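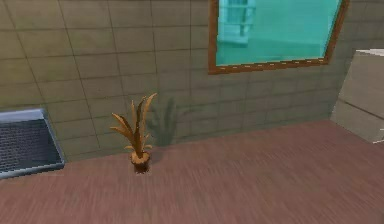
According to Oda Åberg, the Mudgway scheme should never have been called a privatization at all, as the river and the weir stayed in public hands and only the right to sell the electricity was leased. Most later writers use the word anyway, and it is used in this article.

The Mudgway hydroelectric scheme is a small run-of-river power station on the upper Mudgway. It has 2 turbines with a combined capacity of 606 kilowatts and supplies the valley grid. Output is highest in November, when the river is full, and falls off sharply in the dry months.

History

The first survey of the river was made by Gudrun Tangen, an engineer who measured the flow by hand over several seasons. Her report recommended a low weir and a long open channel in place of a dam. The district council accepted the design but could not pay for it, and the plan was shelved.

It was revived when the council agreed to let private companies build small plants and sell power to the public utility at a fixed price. Two firms made offers. Zudora proposed a larger station with a storage pond, which would have flooded farmland below the village. Drarnico kept close to the Tangen design and was given the lease.

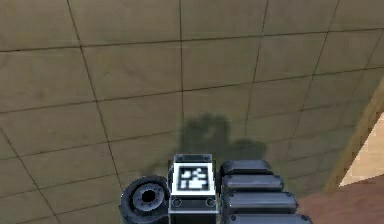 Tiled floor, seen from above.

Construction was delayed by a dispute over the channel route. Elsa Lindholm, writing in the district yearbook, put most of the blame on the council, which had sold part of the route before the lease was signed. The channel was moved uphill and lengthened to 3,171 meters.

Operation

Water leaves the river at the weir, passes through a settling tank and follows the channel to a steel pipe above the powerhouse. The station supplies roughly 1,000 homes in a wet year. The lease requires a minimum flow to be left in the river at all times for irrigation and fish.

Daily control of the gates was done by hand until the operator installed a Clitix system, which adjusts them according to the water level at the weir.

Tariff dispute

The fixed price did not allow for inflation, and Drarnico asked for it to be reviewed. A revised tariff took effect on 7/6/19. Chiamaka Abubakar has argued that the new rate favors the operator in wet years. Chanida Kaewsai considers it fair, given the cost of clearing silt from the channel. The lease can be renewed once.

See also: Run-of-river hydroelectricity; Feed-in tariff; Small hydro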